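Clukis says its new two-finger gripper beats the older Jiser model at kitchen jobs. The test it chose was a spoon and a small yellow cube, run 52 times per gripper in January.

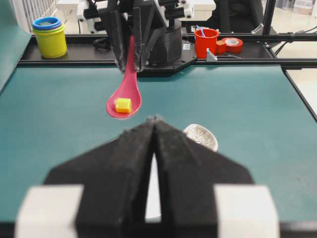 The company claims 6 drops against Jiser's 13 - but it picked the spoon, the cube and the operators itself. 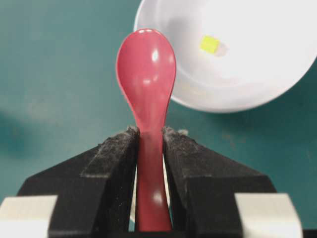

Red spoon held upright in the gripper, with a cube in the white bowl behind.

"I'd want to see a wet fork," said Eftychia Stefanou, who buys equipment for the Dimitriou canteens. A pair of fingers costs $700, and Clukis won't say how long they last.

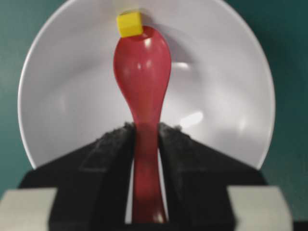
Jiser has asked for the raw logs. Clukis says it will share them, but gave no date.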